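Grallik G2 Two-Finger Gripper for Bin Picking - Cirkel Automation Parts

Home > End Effectors > Electric Grippers > Grallik G2

Grallik G2 Electric Gripper, Narrow Tip
Availability: In stock, Drurkatgate warehouse
Sold as: Gripper body, one pair of narrow tips, one pair of wide tips, mounting screws, cable ties

The Grallik G2 is a two-finger electric gripper for small and medium robot arms. It is made for picking mixed items out of an open bin, where the objects lie at odd angles and some of them are soft. The narrow tips get down beside an object that is close to a wall or touching its neighbor. The wide tips are better for boxes and bottles.

Two controllers are available. The standard controller runs open and close with a set force. The Plus controller adds finger position feedback, so your program can tell a thin object from a missed grip. If you are picking cloth or anything else that folds, order the Plus. With the standard controller, a fold of fabric between the tips reads the same as a full close.

How we compare grippers

Every gripper in this section of the catalog goes through the same bench trial before we list it. The trial uses a gray bin with sloping walls, clamped to the table so it stays put when a finger touches the side. The items are changed between rounds but always include something soft, something flat and something clear. Each gripper gets 259 pick attempts with each set of tips it ships with. We keep the arm speed the same throughout, and the camera stays fixed above the bench.

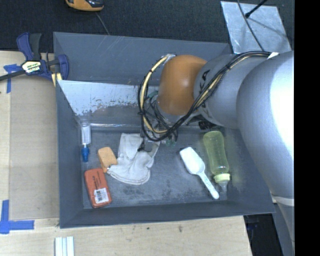

Bench trial, mixed bin: gripper over the fabric glove, with the scoop and baby bottle to the right.

Results for the G2

Glove: The narrow tips did well when they came down on a fold. They did less well on the cuff when it was lying flat. Close slowly and lift straight up.

Flat package: Good with either tip if there is a gap beside it. At a slant near a corner, the bin wall limits how far the finger can open. Turning the wrist before the descent fixed most of these.

Scoop: Pick it by the handle. The shallow bowl gives the fingers very little to hold, and our attempts there mostly slid off.

Baby bottle: Wide tips, low force. Grip at the narrowed part of the body.

Clear container: The gripper had no trouble with it. The camera did. Our depth readings on clear plastic were poor, and we ended up setting the pick point from the color image.

The Idahosa S50 suction head, also in this section, was faster on the flat package but could not hold the glove. If your bins never contain fabric, look at the S50 first.

Fitting and cabling

The G2 bolts to the adapter plate listed below. Leave a loop in the cable at the wrist large enough for full rotation, and tie it to the arm above the last joint. A loop that is too big will catch the rim of a deep bin. Check the routing by hand at both ends of travel before running at speed.

Specifications

Fingers: 2
Drive: Electric, parallel
Maximum opening: 50 mm, narrow tips
Tip material: Black rubber over steel
Controller: Standard or Plus

Also needed

Adapter plate for your arm (tell us the model when ordering)
24 V supply, not included

Spare tips are sold in pairs. Units shipped before May use the older tip screws, so please give the serial number when you order spares for one of those. Returns are accepted on unused grippers in the original box.

Page last updated October 6, 2021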